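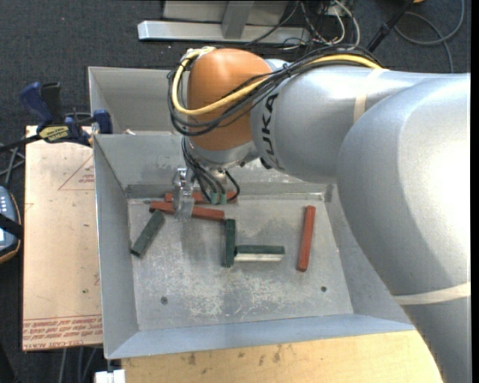

클리미드턴 평생학습관, 6월 여름 저녁학기 개강… 신설 강좌 14개 한꺼번에 선보여

퇴근 후 배우는 제본, 발효빵, 지도 읽기, 합창까지
수강 신청은 온라인과 안내 데스크에서 동시 접수

2019-04-26, 클리미드턴

클리미드턴 평생학습관이 오는 6월 여름 저녁학기를 엽니다. 이번 학기에는 새로 만든 강좌만 14개입니다. 학습관이 문을 연 뒤로 한 학기에 이만큼 많은 강좌를 새로 올린 적은 없었고, 준비하는 내내 직원들끼리도 "이건 내가 듣고 싶다"는 말이 끊이지 않았습니다. 제본, 천연 발효빵, 옛 지도 읽기, 생활 목공, 초급 합창, 밤하늘 관측, 동네 식물 세밀화처럼 오래전부터 요청이 들어오던 과목이 드디어 시간표에 이름을 올렸습니다.

지난해 저녁학기를 수강한 시민은 모두 1536명입니다. 학기가 끝날 때마다 받는 의견서에서 가장 자주 나온 말은 "시간이 안 맞는다"와 "한 학기가 너무 길다"였습니다. 교대 근무를 하는 분, 아이를 재우고 나서야 자기 시간이 생기는 분, 한 달 뒤 일정을 장담하기 어려운 분들이 같은 이야기를 적어 주셨습니다. 여름 저녁학기는 이 의견서를 책상 위에 쌓아 놓고 한 장씩 읽으면서 짠 학기입니다.

4주로 짧아진 학기, 늦어진 시작 시간

가장 큰 변화는 기간입니다. 그동안 열두 주로 운영하던 저녁 강좌를 4주 과정으로 줄였습니다. 한 과정을 마친 뒤 더 배우고 싶은 분은 가을에 열리는 심화 과정으로 이어 갈 수 있고, 다른 과목이 궁금해진 분은 부담 없이 옮겨 가도 됩니다. 목공을 배우러 왔다가 합창반 문 앞에서 걸음을 멈추는 분이 해마다 꼭 있었는데, 올여름에는 두 과목을 나란히 듣는 것도 가능하도록 시간표를 엇갈리게 배치했습니다.

수업 시작은 저녁 일곱 시 반입니다. 예전보다 한 시간 늦췄습니다. 저녁을 거르고 오는 수강생이 많다는 의견에 따라 1층 식당도 학기 중에는 밤까지 불을 켭니다. 메뉴는 국수와 주먹밥, 계절 채소 수프로 단출하지만 국물만큼은 식당에서 아침부터 직접 끓입니다. 수업 전에 모여 앉아 한 그릇씩 먹는 시간도 저녁학기의 재미로 자리 잡았으면 합니다.

신설 강좌 살펴보기

제본 입문은 실로 꿰매는 공책을 만드는 수업입니다. 첫 주에는 종이의 결을 손끝으로 구별하는 연습을 하고, 마지막 주에는 표지까지 씌운 공책 한 권을 가져갑니다. 낡은 요리책이나 돌아가신 할머니의 가계부처럼 고쳐 쓰고 싶은 책이 있으면 들고 오셔도 좋습니다. 강사와 함께 상태를 살펴보고 집에서 손볼 수 있는 방법을 찾아봅니다.

천연 발효빵 강좌는 카라카야 제빵소와 함께 마련했습니다. 카라카야 제빵소는 새벽마다 호밀빵 냄새로 시장 골목을 깨우는 집입니다. 제빵소에서 오래 키워 온 발효종을 수강생 모두에게 나누어 주기로 했습니다(뚜껑 있는 유리병을 꼭 챙겨 오세요!). 반죽은 학습관 조리실에서 하고, 마지막 수업 때는 제빵소의 돌 화덕을 빌려 굽습니다. 오븐이 없는 집을 위해 무쇠 냄비로 굽는 법도 따로 다룹니다.

옛 지도 읽기는 학습관 자료실이 소장한 지도와 도면 2935점을 바탕으로 꾸린 강좌입니다. 지금은 주차장이 된 연못, 이름이 세 번 바뀐 골목, 물길을 따라 휘어진 버스 노선의 내력을 종이 위에서 더듬어 봅니다. 셋째 주에는 복사한 지도를 들고 직접 동네를 걷습니다. 비가 와도 걷습니다. 비 오는 날이라야 옛 물길이 어디로 지나갔는지 짐작하기 좋다는 것이 강사의 설명입니다.

생활 목공은 작은 발판 하나를 끝까지 만드는 데 집중합니다. 톱과 끌을 처음 쥐는 분을 기준으로 진도를 나가며, 도구는 모두 학습관에서 빌려 드립니다. 왼손잡이용 도구도 이번에 새로 들였습니다. 소매가 넓은 옷과 샌들은 피해 주세요.

초급 합창은 악보를 읽지 못해도 됩니다. 귀로 듣고 따라 부르는 방식으로 돌림노래부터 시작해, 학기 말에는 3성부 민요를 부릅니다. 노래방에서도 탬버린만 흔들었다는 분들을 특별히 환영합니다. 지난봄 하루짜리 체험 수업에서 연습실 밖 복도까지 노랫소리가 번져 나가던 저녁을 직원들은 아직도 이야기합니다.

밤하늘 관측은 카인드몬트 언덕에서 진행합니다. 학습관 앞에서 모여 함께 이동하고, 흐린 날에는 강의실에서 별자리판을 만듭니다. 언덕 위는 여름에도 바람이 차니 겉옷을 준비해 주세요. 초등학생 이상 자녀와 함께 신청할 수 있는 강좌이기도 합니다.

동네 식물 세밀화는 학습관 뒤뜰에서 자라는 풀과 나무를 그립니다. 잘 그리는 것보다 오래 들여다보는 데 시간을 쓰는 수업으로, 첫날에는 연필 한 자루만 있으면 됩니다. 색을 쓰는 것은 둘째 주부터입니다.

이 밖에도 자전거 정비, 편지 쓰기, 기초 수어, 가정용 전기 상식, 텃밭 병해충 돌보기, 라디오극 낭독, 손바느질 수선 강좌가 문을 엽니다. 자전거 정비반은 본인 자전거를 가져오는 것이 원칙이지만 없는 분께는 실습용 자전거를 내드립니다.

밤길 걱정 없이, 시코우 순환버스 연장 운행

수업이 끝나는 시각은 밤 아홉 시 반입니다. 시코우 지구로 돌아가는 수강생들은 그동안 마지막 버스를 타려고 수업 중간에 일어나야 했습니다. 학기 중에는 시코우 순환버스가 막차 시간을 늦춰 학습관 정문 앞에 섭니다. 강의가 가장 재미있어지는 대목에서 가방을 싸지 않아도 됩니다. 정류장에는 새 가로등과 긴 의자도 놓았습니다.

자전거로 오는 분은 동쪽 출입구의 지붕 있는 보관대를 이용할 수 있습니다. 주차장은 자리가 넉넉하지 않아 대중교통을 권합니다.

아이를 데려와도 괜찮습니다

2층 어린이방은 저녁학기 동안 수업이 끝날 때까지 엽니다. 그림책과 보드게임, 낮잠 이불을 갖추었고 돌봄 교사가 상주합니다. 이용료는 없으며 수강 신청을 할 때 함께 예약하면 됩니다. 알레르기가 있는 어린이는 신청서에 꼭 적어 주세요. 간식은 과일과 보리차로 준비합니다.

신청 방법

신청은 학습관 누리집과 1층 안내 데스크에서 같은 시각에 시작합니다. 온라인 신청이 익숙하지 않은 분들이 손해를 보지 않도록 강좌마다 방문 접수 자리를 따로 떼어 두었습니다. 한 사람이 두 강좌까지 신청할 수 있고, 자리가 남으면 개강 전 주에 추가 신청을 받습니다. 정원이 찬 강좌는 대기 명단에 이름을 올려 주세요. 취소가 나오는 대로 순서에 따라 전화로 알려 드립니다.

수강료는 과목과 관계없이 같은 금액이며, 재료비는 강좌별 안내문에 적어 두었습니다. 수강료가 부담스러운 분을 위한 감면 제도도 그대로 이어집니다. 감면 신청은 안내 데스크 옆 상담실에서 조용히 진행하고, 강사와 다른 수강생에게는 알리지 않습니다.

휠체어를 이용하는 분은 남쪽 출입구의 승강기가 가장 가깝습니다. 수어 통역이나 큰 글씨 교재가 필요하면 신청서의 요청란에 적어 주세요. 개강 전에 담당자가 연락해 필요한 내용을 다시 확인합니다.

학기 마지막 주 저녁에는 뒤뜰에서 작은 발표회가 열립니다. 갓 구운 빵을 썰어 나누고, 수강생들이 만든 공책과 발판, 세밀화를 긴 탁자에 펼쳐 놓고, 해가 질 무렵 합창반이 노래를 부릅니다. 수강생이 아니어도 누구나 올 수 있습니다. 개인 컵을 가져오시면 시원한 매실차를 가득 따라 드리겠습니다!

클리미드턴 평생학습관 소개

클리미드턴 평생학습관은 클리미드턴과 카인드몬트, 시코우 지구 주민이 함께 이용하는 공공 교육 시설입니다. 강의실과 조리실, 목공실, 합창 연습실, 지도 자료실을 갖추고 있으며 낮에는 어르신 문해 교실과 청소년 방과 후 강좌를 운영합니다. 자료실은 수강생이 아니어도 이용할 수 있습니다.

보도 및 취재 문의: 클리미드턴 평생학습관 홍보 담당
강좌 문의: 1층 안내 데스크, 개관일 오전 열 시부터 저녁 여덟 시까지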